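Office Services Coordinator – Meltden, Borkville Office
Reference 1582

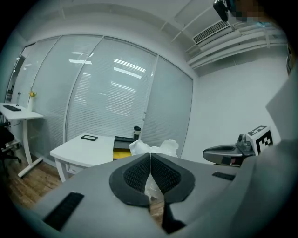 Meltden is seeking an Office Services Coordinator to support the daily operation of its Borkville office. The position is part time, 30 hours per week, and reports to the Head of Administration. The coordinator will be the first point of contact for staff and visitors and will work in a bright office with white walls, with a glass partition fitted with horizontal blinds. Normal working hours begin at 8:30 a.m.

Duties include:
Greeting visitors and directing calls
Scheduling meeting rooms and keeping the shared calendar current
Ordering supplies and checking invoices against deliveries
Sorting incoming mail and arranging courier pickups
Preparing workspaces and access cards for new employees

Applicants must have a high school diploma or equivalent and at least 3 years of experience in an office or front desk role. Good written English and a working knowledge of spreadsheets are required. Experience with the Hostitley booking system is helpful – training will be provided to the successful applicant.

The appointment is subject to a probation period of 6 months. Paid leave is granted in proportion to hours worked. Occasional travel to the Lau office may be required, and travel costs will be reimbursed.

To apply, send a resume and a one-page cover letter to the Administration Department, quoting the reference number above. Applications close at 5 p.m. on the last working day of June. Interviews will be held in Borkville in July.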